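Teaching a Hand to Let Go - notes for my talk at the Maldonado shared workshop, May 2024

Slides are up, mic check done, water within reach. Start before people finish sitting down, they'll catch up.

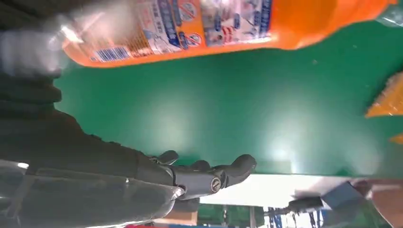 Say hi. Thank Iara Zúñiga for the slot and for the bench space. Then straight into it: we built an arm with a jointed hand, it lives on a green work surface, and I have had more fun with it than with anything I've made in years.

Who did what (keep it short!): Dong-geon Koo did the fingers. Yanling Qin did the wiring and most of the code. I did the wrist, the sleeve and a lot of sweeping up. We call the whole thing Plulico, and no, it doesn't stand for anything.

Why fingers at all? Our first version in December had a plain two-jaw clamp and it was great with square things. Then Chelsea Kettle handed it a round bottle and it squirted out sideways like soap. PAUSE here, let them picture it. We went home and started sketching fingers that same night.

The joints. Pass the spare finger around now, and ask for it back! Show how the screw at the knuckle sets how stiff the joint feels. Too tight and the motor hums and sulks. Too loose and the finger flops when the arm swings. We mark the good position with a paint pen. Somebody will ask about thread lock, so say yes, the weak kind, a tiny dot.

The camera. It sits at the wrist and looks out past the fingers, so what we get is the hand's own view of the job. I love this part. Everything tilts when the wrist tilts, and bottles get blurry when things move fast. Slow the arm down for the last bit of the reach and the blur mostly goes away. Yanling worked that out by watching clips frame by frame with a sandwich in one hand.

Glare. Green was a good choice for us, colors stand out on it, but it does shine under the ceiling lights. A pale patch on the table can fool the code into seeing an object. Try moving the lamp before you rewrite anything. I rewrote a lot before I moved the lamp.

Letting go - slow down for this one, it's the heart of the talk. We spent 3 weeks on picking up and thought putting down would come free. It didn't. Open all the fingers together and a tall bottle gets a nudge and tips. We now open the thumb side first, wait 300 milliseconds, then the rest. Do the demo with my own hand and the water bottle.

Practice runs: Oratile Le Roux moves the objects around between tries and is very good at putting them in annoying places. Mixed shapes and see-through packaging are the hard cases. Say what still fails, people like hearing that part.

If there's time: the wrist cable story. If there isn't, skip to questions. Leave the parts list on the last slide while people talk, and remind them the bench is open tonight if they want to try moving the fingers themselves.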